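Ticket 427 – Hand-held gripper, jaw does not open fully after restart
Project: Skuvville (student project, Bramcombe lab)
Status: open, waiting for answer
Priority: normal

Problem
After we restart the computer, the jaw of the hand-held gripper opens only a part of the way. The software reports that it is fully open. Our recording task is to pick up a blue bottle, and with the small opening we touch the bottle too early and push it away.

Environment
Ornon control software, build 281. Gripper body and fingers printed by our team. Same cable and same power supply as last month.

What I tried
1. Restarted the software only. No change.
2. Restarted the computer, waited 60 seconds, then connected the gripper. The jaw opened correctly 3 times, then the fault came back.
3. Deleted the old calibration file and made a new one. Good until the next restart.
4. Moved the connector to another port. No change.
5. Tightened the finger screws. They were not loose, so I do not think it is mechanical.

Log line at the moment of the fault:
WARN jaw_zero: stored value not found, using default

Gripper in two hands at the table, and the bottle between the open fingers:

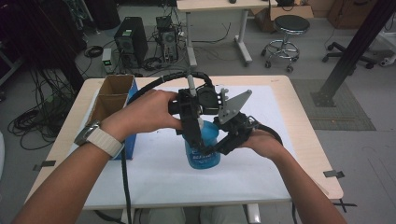
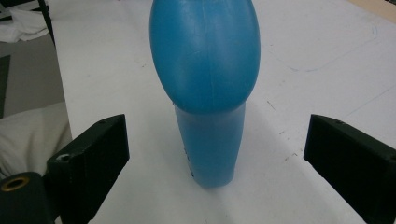

My guess is that the zero position is saved in a temporary folder and the restart deletes it. The team in Bragança had a similar warning in November, but they use an older build – I am not sure if it is the same cause.

Questions for the maintainer
Where is the value of jaw_zero stored? Can we set it by hand in the config file? Until we know, we calibrate again after every restart. I can send the full log if it is necessary.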